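# Mantel de trabajo y bandeja con borde rojo Flosley

Referencia 277. Conjunto de sobremesa para ordenar, separar y presentar fruta. Lo distribuye Atow y se vende en juego de 2 piezas: tela y bandeja. La fruta de las fotos no está incluida.

## La tela

Es una tela rosa claro, pensada para colocarse directamente sobre la mesa. No lleva relleno ni base antideslizante. Sale doblada de fábrica y conserva arrugas suaves los primeros días; si molestan, se puede planchar a temperatura baja por el revés.

Sobre un fondo claro se distinguen bien los golpes y las manchas de la piel, sobre todo en las manzanas verdes.
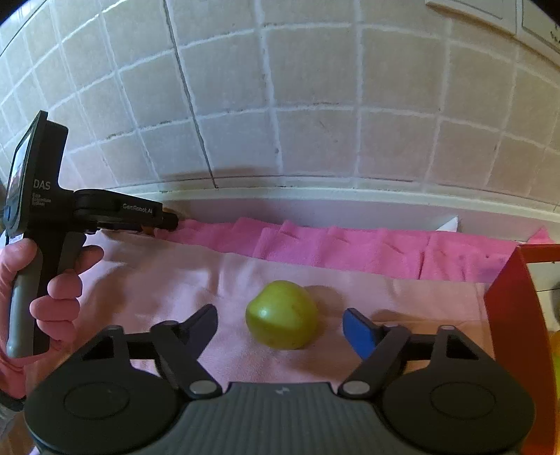

El tono puede variar ligeramente de un lote a otro. Quien necesite varias telas iguales debe indicarlo en el pedido para que se preparen del mismo lote.

Lavado a máquina, agua fría, sin lejía. No usar secadora. Las manchas de cítrico conviene aclararlas el mismo día.

## Uso con fruta variada

El conjunto se usa sobre todo con piezas de tamaño pequeño y mediano:

- Manzanas. Colocar de pie, sin el rabillo si se va a comparar el calibre.
- Mandarinas y naranjas. Si la mesa no está nivelada, dejarlas lejos del borde.
- Kiwis. Sueltan algo de pelusa; basta con sacudir la tela al terminar. Pueden quedar mezclados con las mandarinas y la fruta verde hasta el momento de separarlos.

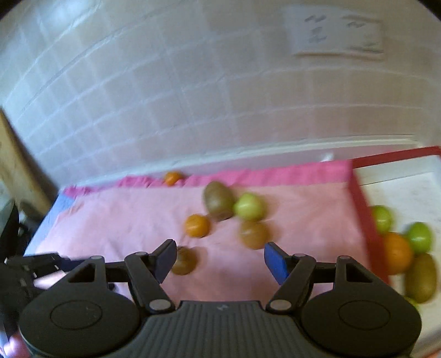
## La bandeja

Blanca, poco profunda, con el borde rojo. El interior es claro y el fondo plano, de modo que la fruta redonda puede moverse un poco si se desplaza la bandeja llena. Para llevarla de una mesa a otra es mejor no cargarla hasta arriba.

El borde de color ayuda a localizarla en una mesa con muchas cosas y marca el límite al depositar las piezas. Una naranja entera se deja con facilidad en el centro. 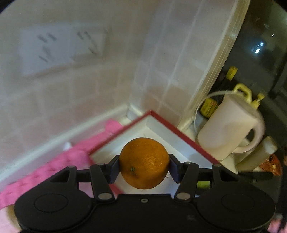

Se limpia con un paño húmedo y jabón neutro. Los estropajos metálicos rayan el fondo y, una vez rayado, se ensucia antes. No es apta para horno ni microondas.

## Pedidos y envíos

- Peso del conjunto embalado: unos 925 gramos.
- Plazo de entrega: 11 días laborables.
- Recogida en tienda: Brimia, con aviso previo.
- Recambios: la tela y la bandeja se pueden pedir por separado.

Los pedidos de julio se sirven desde el almacén de Pelupessy. Para consultas sobre lotes o devoluciones, preguntar por Mawar Entili en el mostrador de Brimia.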